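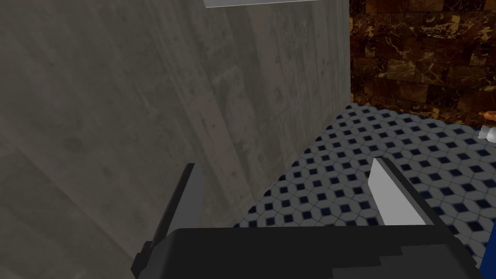
Bench notes, Metthorpe dental lab - 2021-01-02

Came in on a Saturday to get ahead on the night guards and ended up spending most of the day on stone instead. Fine by me, it was quiet and I had the good radio station to myself!

First job was case 401, the upper and lower for the Idham practice. They want a hard acrylic guard, flat plane, and the note on the slip says the last one rocked on the left side. I poured both arches in the yellow stone, mixed a little thicker than I usually like (I keep getting bubbles on the lower front teeth and I wanted to see if a stiffer mix and more time on the vibrator would fix it). Upper came out lovely. Lower has one bubble on the edge of a canine, small enough to flick off with a blade. So maybe it helped, maybe I just got lucky with that impression. I'll do the next pair the same way before I change anything else.

Mounted them with the bite they sent. The wax had a bit of a bend in it and the models wouldn't seat all the way on the right, so I trimmed the wax back to the cusp tips and tried again. Much better. I still don't love it. If the old guard rocked, I'd bet on the bite before I'd bet on the acrylic, and I'd like a fresh one before I process anything. Left a message with Idham, they're closed until Monday, so 401 is parked on the shelf with a yellow tag. Please don't wax it up yet!

Second job, case 2059, repair on a lower partial. Clasp is good, the crack runs through the pink behind the last tooth. Beveled both sides, tacked it with sticky wax, poured a little stone base under it to hold everything still and then ran the repair resin in thin layers. Pressure pot after that. It polished up nicely but there's a faint line if you hold it under the lamp. The shade of pink is a touch lighter than the original and I think that's all I'm seeing - I flexed it gently and it felt solid. Boxed and ready for pickup, slip is in the lid.

Supplies: we have 5 bags of the yellow stone left and only one of the white. I started a list for the Goodwin order and put alginate, pumice and the small felt wheels on it. The last batch of felt wheels shed like a cat, so if anyone has a kind they like better, write it on the list before it goes out.

Also drained the plaster trap under the trim sink. It was last done in August going by the sticker and oh boy, it smelled like it. New sticker is on.

Still to do on the Jolau trays: 64 of the custom tray handles need their edges smoothed, I got through one short row and my thumb gave up. The blue rubber wheel works better on them than the white one, slow speed, light touch.

Lamp over the left bench is flickering again. I swapped the tube and it still does it.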